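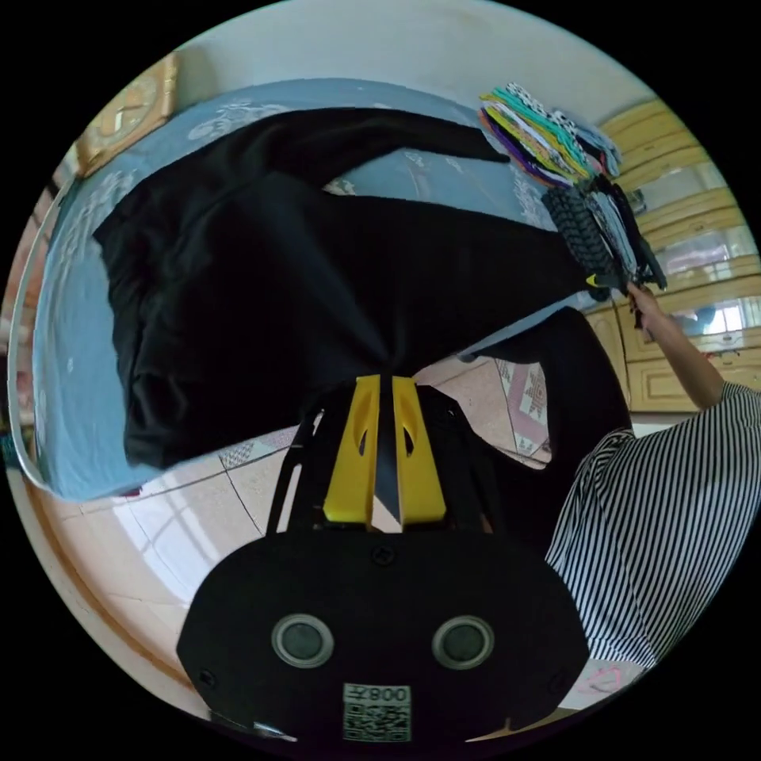
Rinolik Celebrity Rumor Set

Summary

Rinolik is a collection of 200 short entertainment news items about singers, actors and TV hosts. Each item contains a claim that comes from an unnamed source, for example "a friend of the couple" or "an insider on the tour". The set was made for people who study how gossip is written and repeated.

Contents

items.csv has one row for every item: id, month, headline, body, source phrase, label. The text is in English. Names of the stars are replaced by codes such as STAR_A, and the same star keeps the same code in all rows.

Labels

There are 4 labels: confirmed, denied, corrected, open. "Denied" means that the star or the star's agent answered in public. It does not mean that the claim is false. Please read this before you train a classifier on it. 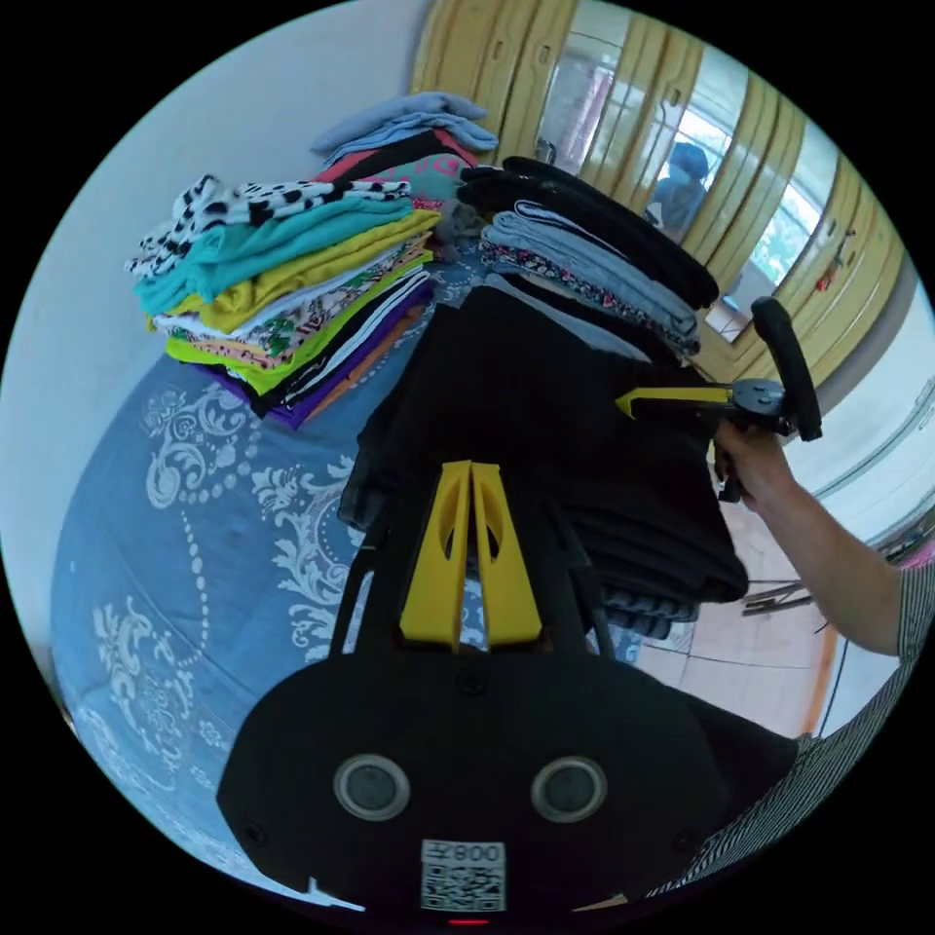

The label "corrected" is used only when the same website changed its own article later. If another website wrote the opposite, the item stays "open".

Annotation

Azra Tomić labeled all items, and Vittoria Negri labeled them again without seeing the first labels. Where they did not agree, they discussed the item and wrote the reason in notes.txt.

Known problems

Breakups are much more frequent than weddings. Items from February are too many, because of the awards season. Some headlines were shortened by the Zerkeck export tool, and we could not restore them.
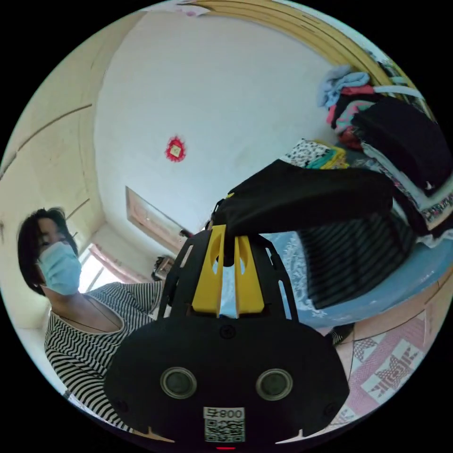 Spahić wrote to us that "open" hides two different cases, the rumor that was never answered and the rumor that everybody forgot. We agree, and the next version will have a separate column for it.

Contact

Please open an issue in the Groscombe repository and give the item id.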